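Hakby Pastry Brush, fine tip

I bought my first Hakby in December, when the kitchen at our guesthouse was flat out and my old silicone brush was tearing holes in the filo. I ordered 2 more before the month was over, and now we stock them in the Mendholm shop alongside the jams.

What I like is how little it leaves behind. You can glaze a tart of sliced pears and the fruit stays where you put it – no dragging, no puddles in the corners. I use mine for egg wash and melted butter, and my other half pinches it for honey on the roast carrots (I've given up hiding it). It's a small brush, so if you're buttering a whole tray of pastry, get the wide Zein and save yourself the sore wrist.

Wash it by hand in warm soapy water, give it a shake and let it dry flat. Please don't put it in the dishwasher!

Price: $41 for a set of 2
Stock code: Indemia 200
Next delivery to the shop: 14th January

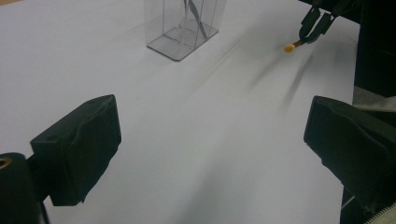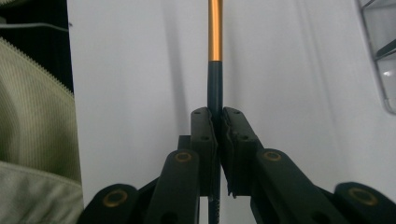
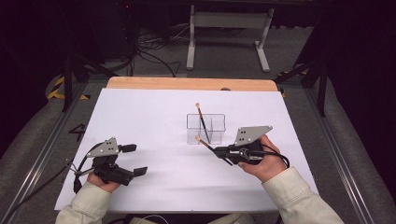 Customer comments

Mine has done a whole summer of apricot tarts and hasn't dropped a bristle in the glaze yet. I do keep a separate one for garlic butter, as the smell hangs around no matter how much soap I use. Will you be getting the wide one in as a set too?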